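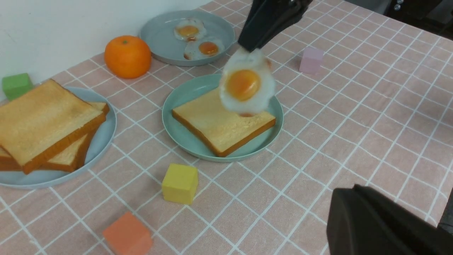
Fried egg held just above toast on the mint-green plate

Ticket 206 – Breakfast page won't print on one sheet
Status: Waiting on customer

Hello, and thank you so much for such a patient write-up! I've had a good look at your Candberg menu in Grudell and I think I can see what's going on, though please bear with me while I get there.

The page is set to Letter size, but the Clornlow template you started from keeps its own margins, and those win when you hit Print. That's why the egg picture and its caption come out fine on the first sheet and the prices slide over to a second one (maddening, I know, when it all looks perfect on screen).

Could you try this for me?

Open Page Setup and switch off "Use template margins."
Set the bottom margin to 8 mm.
Save, close the menu and open it again – the change doesn't take until you do.

I ran your file through our Varghese test printer with those settings and got one page, prices and all. If yours still gives you 2, send me the print log from the Help menu and I'll pick it up again on Monday.

Warmly,
Grudell Support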